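Wednesday, after supper

What a good day! I finally got to the big gray metal bin, the one I have been walking past since October, and I am so pleased with myself that I'm writing this before I've even washed the dust off my arms. My shoulders hurt. My knees hurt. I don't care one bit.

The idea came while I was waiting for the kettle. I've been meaning to sort the odds and ends for the swap table at Trellelden, and every time I start, I do it on the floor, and every time I do it on the floor, the pile spreads until I can't get to the door. So this morning I decided on a new rule - one small batch in the bin at a time, spread out so I can see each thing, and no second batch until the first one has a home. It works! I can't believe how much calmer it is. The sides slope in, so nothing can wander off under the bookcase, and the bottom is so scratched already that I don't have to be careful with it.

I started with the paper stuff, to get it over with. Receipts from Chantharasri (the takeout place, not the fabric store, which I keep mixing up), a manual for the Cerno lamp I gave away two summers ago, and a booklet that only says User on the front and has 14 pages of diagrams for something I'm sure I never owned. All recycled. I kept the jigsaw, though. It says 1,000 pieces on the lid and I'm choosing to believe it.

Then came the fun part, the little things. I love little things. My favorite batch of the whole day went in right before lunch, and it was such a cheerful bunch of colors against all that gray metal that I kept stopping to look at it.
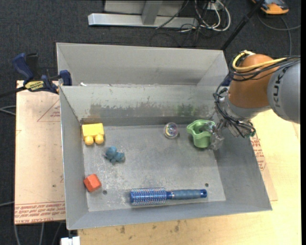 Where it's all going

The yellow building block goes to the kids' shelf, no question. It's a nice bright one with two round studs on it, and it made me want to sit down and build something right then. I'd like to find more to go with it, and there is still the hall closet to get through, so I have hopes.

The reddish-orange block can go along with it. Different sort of thing, but it'll be good for stacking.

The small blue toy took me the longest. I went back and forth on it (keep, give, keep, give) and in the end I wrote "give" on my list and underlined it so I can't change my mind tomorrow. It has a round lump for a head and stubby bits all over, and I can't for the life of me say what creature it's meant to be. Somebody is going to love it.

The green cup stays with me! I'm crazy about that wavy rim. I want to try it on the bathroom windowsill, maybe with cotton balls in it, or maybe a cutting from the spider plant if I can get one to root. Light green next to the white tile would be so pretty. I'll have to move the soap.

The clear ball with the purple and yellow swirls is a keeper too, and I'm not even going to pretend to have a use for it. It's going on my desk.

The blue hairbrush I'm less sure about. A round brush is handy, but I don't think a brush belongs on a swap table, so for now it goes in the drawer with the combs.

Tomorrow I want to do 4 more batches before noon, if I can get up on time. The button jar is next and I'm guessing there are well over 100 in there, so that may eat the whole morning. I also need string, labels, and a marker that isn't dried out. And I have to remember to call Trellelden and ask what time they want things dropped off, and if they take jigsaws when the box is taped.

Now a bath, and then the last piece of plum cake.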